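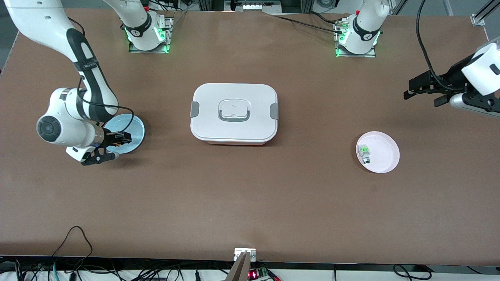 Arrêt en force sur un poste à deux bras : trouver la cause et remettre en service

Mis à jour le 30 juin 2021

Le défaut est toujours le même : pendant un déplacement vers un plat ou une assiette, un des bras se fige et le superviseur Notance affiche « limite d'effort dépassée ». Les voyants au pied des colonnes restent verts. Ils signalent l'alimentation et la liaison, pas l'état du mouvement. Ne vous y fiez pas pour approcher les mains.

Avant de commencer

Appuyez sur l'arrêt d'urgence et attendez 4 secondes. Une pince arrêtée au bord d'un plat peut encore appuyer dessus : ne tirez pas la vaisselle par le côté. Soutenez l'avant-bras d'une main avant de libérer les freins, sinon il descend de son propre poids.

1. Relever le défaut

Dans le journal, notez l'axe concerné et la valeur d'effort. Le journal garde 2000 lignes puis écrase les plus anciennes, donc exportez-le avant tout redémarrage.

2. Dégager le bras

Freins libérés, remontez la pince à la verticale, puis écartez-la de l'objet. Si les deux bras étaient en mouvement, dégagez d'abord celui qui est en défaut. Posez les récipients hors de la table et resserrez les freins.

3. Contrôler les câbles

Chez nous, c'était la cause. Le câble noir qui passe en boucle par-dessus le bras, jusqu'au poignet, était trop court dans certaines postures. Il se tendait et le contrôleur prenait la traction pour une collision. Amenez lentement chaque poignet en butée dans les deux sens, bras hors tension, et regardez si la boucle garde du mou. Vérifiez aussi les câbles qui courent derrière les bases, ainsi que ceux de l'étagère sous la table.

4. Refaire le zéro d'effort

Remettez sous tension, pinces ouvertes et vides. Lancez la routine de zéro depuis le menu Maintenance. L'écart admis est de 145 points ; au-delà, recommencez une fois, puis contactez Přemysl Ševčík à l'atelier Fleltau.

5. Essai à vide

Faites tourner le cycle à vitesse réduite, table dégagée, une main sur l'arrêt d'urgence. Remettez ensuite un seul récipient, de préférence la boîte à couvercle, et terminez par les assiettes.

Ne relevez pas le seuil d'effort pour faire disparaître l'alarme. Nous l'avons fait en novembre et un plat a été cassé au cycle suivant.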